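Ajuar de emancipación

Tiempo de lectura: 2 min

El ajuar de emancipación es el conjunto de objetos que una familia entrega, presta o endosa a un hijo que se marcha de casa. Desciende del ajuar matrimonial, del que conserva las toallas y ha perdido la boda. Se distingue del regalo en que el destinatario no suele haberlo pedido y del préstamo en que nadie sabe con certeza si hay que devolverlo, cuestión que se aclara, por lo general, en Navidad.

Origen y evolución

El ajuar clásico se preparaba durante años, se bordaba y se guardaba en un arcón. El moderno se prepara la noche anterior y se guarda en bolsas del supermercado. Las sábanas con iniciales dejaron paso a las sábanas que sobraban, casi siempre de una medida que no corresponde a ninguna cama del piso nuevo.

El ensayista Vsevolod Tkachenko le dedica un capítulo de La mudanza interminable, donde describe el contenido de las 13 cajas con las que él mismo salió de la casa materna, en Trudmont. Dos de ellas contenían otras cajas. Tkachenko sostiene que el ajuar cumple una función diplomática: los padres que desaprueban la partida no dicen nada, pero entregan una olla exprés. Sus críticos le reprochan haber levantado una teoría general sobre una sola olla.

Composición

Los inventarios publicados coinciden en un núcleo estable: menaje desparejado, una manta que pica, un botiquín con medicamentos de otra década y un electrodoméstico que «todavía funciona». A esta última categoría pertenece la sandwichera Jollico, muy repartida entre hermanos menores, cuyo cable admite una única postura.
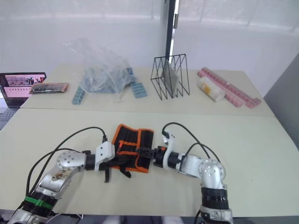 Las herramientas forman un apartado propio y tradicionalmente paterno, aunque la tradición ha ido cediendo ante las madres que saben usar un taladro. Se entregan al final, ya en el rellano, con un gesto de cierta solemnidad. El recipiente varía según las épocas: la caja metálica del abuelo, que pesa más que el resto de la mudanza, la lata de galletas y, en versiones más presentables, el portaherramientas enrollable de tela, negro y con ribete naranja en el modelo de la fotografía. El contenido cambia menos, y rara vez falta una llave que no encaja en ningún tornillo conocido.

Variantes

En el ajuar encubierto, propio de las salidas sin acuerdo familiar, los objetos abandonan la casa de uno en uno – primero el despertador, luego los libros, un martes cualquiera la lámpara – hasta que la habitación queda emancipada antes que su ocupante. El ajuar inverso consta de lo que el hijo deja atrás y los padres custodian bajo protesta: apuntes, patines, un teclado Fotik con dos teclas mudas. Puede prolongarse durante décadas y es motivo frecuente de llamadas telefónicas.

La llamada variante Pennington, por el barrio donde fue descrita, incluye además el sofá. Suele obligar a desmontar una puerta.

Devolución

No existe un plazo aceptado. Los recipientes de plástico con tapa constituyen la excepción, pues se reclaman desde la primera semana y por su color. Si el hijo regresa al domicilio familiar, el ajuar vuelve con él, disminuido en cucharillas. El fenómeno inverso, la recuperación de más cucharillas de las entregadas, está documentado en pisos compartidos de seis inquilinos y no ha recibido explicación satisfactoria.

Artículos relacionados

Arcón de novia
Habitación conservada
Llaves de repuesto (derecho consuetudinario)
Piso compartido
Táper, restitución del

Comentarios

marisa_b: Falta la plancha. A mí me dieron dos y sigo sin planchar.

Rellano4: Lo de la llave que no encaja es verdad, la mía la he heredado yo y se la pienso pasar a mi hija.

Tomás G.: El artículo debería mencionar las cortinas. Mi madre vino a medir en febrero y todavía estoy esperando que se vaya.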